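May, after lunch, mending bench

OK, picking this up again because I didn't write anything down last time and then spent half an hour working out where I'd left off. The job is still the knitwear pile for the Tanholm swap. Tag 132 is the big black knit, and it's the one I keep moving to the bottom of the heap.

Started with the easy ones. Two cuffs closed up with the Dullix wool (the thin one, not the fluffy one, please don't use the fluffy one on cuffs, it pills like crazy). One elbow darned, not my prettiest, but it lies flat. Cronin needles are back in the tin. The size I like best is bent, so if anybody is ordering, get a pack of those!

Then 132. The body is fine ribbing and I'm happy with it, it's the hem that's the trouble. It's frayed and has bunched itself up into lumps, and there are little pale blue and white flecks along that edge. I can't decide if they belong to the yarn or if they're fluff from something else in the pile. I'd love them to be part of it, they look kind of great against the black. Going to try the lint comb on one small patch before I do anything drastic.

Options for the hem, so I stop going around in circles:

Unpick back to a clean row and bind off again. Loses some length, but there's plenty of it.

Fold it under and stitch. Quick, but I think it'll be bulky with all those lumps.

Crochet an edge over the top in black Rireck, shade 453. We have over 2000 yards of that stuff on the cone, so no worries about running out.

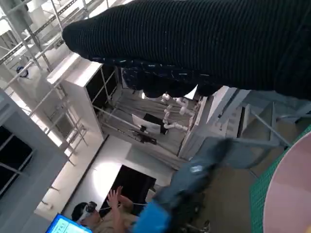 I'm leaning toward the unpicking, mostly because I'm stubborn. Black yarn under the evening lights is miserable though, so I'm saving it for a morning. Lifeline first, in white cotton, a couple of rows above the damage, and THEN scissors. Last time I did it the other way around and lost a whole evening to dropped stitches.

Still to do: lint comb test, order needles, find the stitch holders (pink lid? blue lid?), and write the lot number on the 132 tag, it's 3417 and I've already forgotten it twice.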